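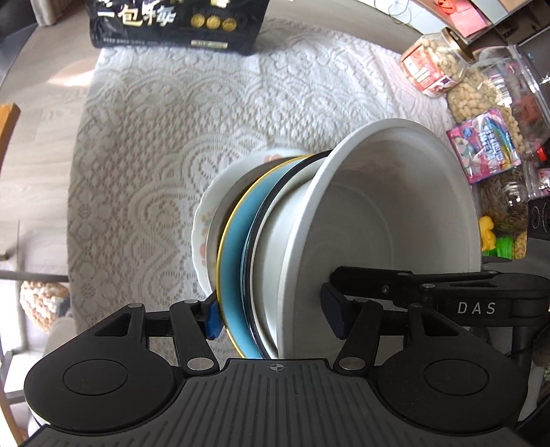 Clearing the Table: Report on Our Visit to the Skenetti Open Day
Intro to Automation, winter project
Submitted Jan 25, 2022

Why we went

Our project group has been working since October on a small sorting arm, and by winter break we were stuck. The arm could pick up a wooden block from a marked square, and that was all it could do. If we moved the block an inch to the side, the arm closed on air. Our instructor suggested we go to the open day at the Skenetti workshop in Hondale and see how other people deal with objects that don't stay where you want them.

I expected a row of arms behind glass and a slide show. There was an arm, and there were slides, but most of the afternoon was spent in a room set up like somebody's home, watching people clear dishes with grippers held in their hands. I have been talking about it to anyone who will listen!

The hand-held grippers

The program we saw is called Morance. The idea is that a person carries the gripper, does an ordinary chore with it, and a camera on the tool records everything from the gripper's point of view. Later those recordings are used to teach an arm the same chore. You don't have to drive a robot with a joystick, and you don't have to write down every position. You just do the job, only with two stiff fingers in place of your hand.

The part I liked best was how the fingers are made. The linkages and the body are black and quite hard looking, but the fingertips have pads on them, and the pads do the real work. One finger had a bright blue ridged pad and the other a dark navy rubber one. Our own arm has flat bare fingers, and after seeing these I understood why our block always twisted when we lifted it.

The dishes

The chore we watched longest was picking up stacked dishes from a round table with a lace cloth on it. It sounds easy. Then you look at what is in the stack: a deep white bowl with a thick rim, another white bowl with a thin dark rim, a light blue plate edged in yellow, and a wider plate with a scalloped edge and little flowers. None of them have the same shape. The gripper has to hold them all together, with one finger against the outer wall of the front bowl and the other against the rims.

Our guide explained that mixed dishes are used on purpose. A stack of identical plates would be a neat cylinder, and a robot that only learned on neat cylinders would be lost in a real kitchen. The same goes for everything else on the table. There were snacks at the far side, with a jar of peanuts, a big clear container of more peanuts and a pink candy packet, and a pair of tiny toy figures, one yellow and one green. I had assumed you would want a clean background so the computer doesn't get confused. The guide said the opposite, that the clutter belongs in the recordings, as the robot will meet clutter wherever it ends up.

I asked about the lace. A patterned cloth like that is full of small repeated shapes, and I wondered if it would throw off the tracking. The answer was that strong texture often helps, since the software looks for points it can follow from one moment to the next, but a pattern that repeats can also fool it into matching the wrong point. So it depends. I wrote "it depends" in my notes a lot that day.

Trying it ourselves

Visitors could try a practice gripper at a side table in the Hrynyshyn Room, with plastic cups. We each got 10 minutes. My first problem was that I kept wanting to use my wrist the way I normally would, and the tool is long enough that a small turn of the wrist becomes a big swing at the fingertips. My second problem was squeezing too early. You have to bring the fingers in level, stop, and only then close.

By the end I could move a cup onto a saucer without knocking it over - most of the time. My partner was much better at it and was asked if she wanted a summer job, which I think was a joke.

The staff told us that a new chore may need some 400 recorded tries before they even start training on it. I can see now why they want a tool that anybody can learn quickly.

What we will change in our project

We are going to make two changes before the final demo. The first is the fingers. We have ordered a sheet of ridged rubber and will glue pads on both sides, then repeat our block test with the pads and without them and put the results side by side.

The second is our test setup. Up to now we cleared the bench completely and taped a white sheet over it. From here on we will leave pencils, notebooks and snack bags on the bench, and we will put the block down wherever it lands. Our success rate will probably drop at first, and we would like to show that in the report too.

We also talked about building our own hand-held version. There isn't time this term, but the group after us may want to try, so I have left my sketches of the linkage in the project binder, behind the wiring diagrams. The sketch of the left finger is not to scale.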